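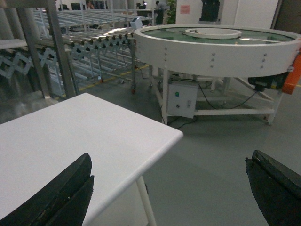

Every spring somebody forwards me a press release saying the dishes are about to be done for us, and every spring I go look. Venenico's new crockery and crate line is this year's candidate. The pitch, over 33 slides, is that two-fingered arms can take over the dull end of a commercial kitchen: plates off, plates stacked, bins back on the shelf. I would like that to be true. I washed pots through college and would not wish it on anyone. But walk into the test floor at Zernstead and the first things you notice are old friends. There's a long roller conveyor on zigzag legs and a big round rotary table with a pale green top, and a warehouse manager from decades back would know what to do with both of them. Rollers and turntables work fine. They work because they never have to decide anything.

The deciding is where I get skeptical. A plate is a mean little object for a machine. It's slick, it's shallow, it has no handle, and the only part worth grabbing is a rim the width of a pencil. Venenico quotes 1059 plate moves in a trial run last January, which sounds grand until you ask what counts as a move. Picked up and put down, I was told. Put down where you wanted it? That figure they were still working on.

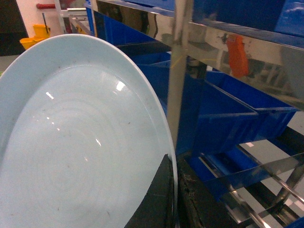

A light blue plate against the gripper, with storage bins on the rack behind.

Look at the specks on that plate and you have my next question. A person with a dish towel sees a smudge, rubs it, looks again and either shelves the plate or sends it back to the sink. Moving a dirty plate neatly to the clean stack is worse than leaving it alone, and I saw nothing in the slides about how a machine would tell the two apart. The Stirkham people, who sell a rival system, don't talk about it either. They talk about speed.

Then there are the crates. You'd think crates would be the easy part, being big and stiff and all one color. But real shelves are messy, and crates get shoved in at whatever angle the last person left them. One tipped crate on a full shelf is a small puzzle. You have to work out what's leaning on what before you pull. A stock clerk does that without breaking off a conversation.

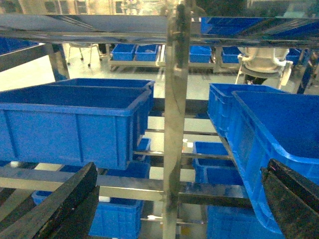
Yuzhen Wei thinks I am grading on the wrong curve, and wrote after my last column to say so: a machine that handles the 400 easy crates and leaves the 13 awkward ones for a person has still saved that person most of a shift, and nobody expects a dishwasher to scrub the roasting pan.

Fair enough, and I've chewed on it. My trouble is that the awkward ones don't line up at the end of the day. They're mixed in, and somebody has to stand there waiting for them. The Kerr plant tried that arrangement with its older sorting arms and ended up paying a full-time person to watch. She told me she'd rather have just moved the crates.
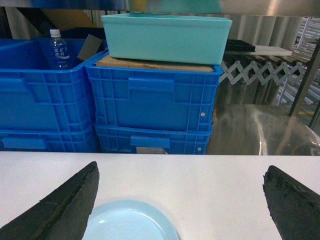 Plate on the table, crates stacked beyond.

So, can they do the chores yet? Some of one chore, on a table with plenty of elbow room. Venenico says its next trial will use mixed dishes, bowls and mugs included, and will report breakage. I've asked to come back for that one, and I've asked for a sink full of greasy pans to be part of it. No answer yet on the pans.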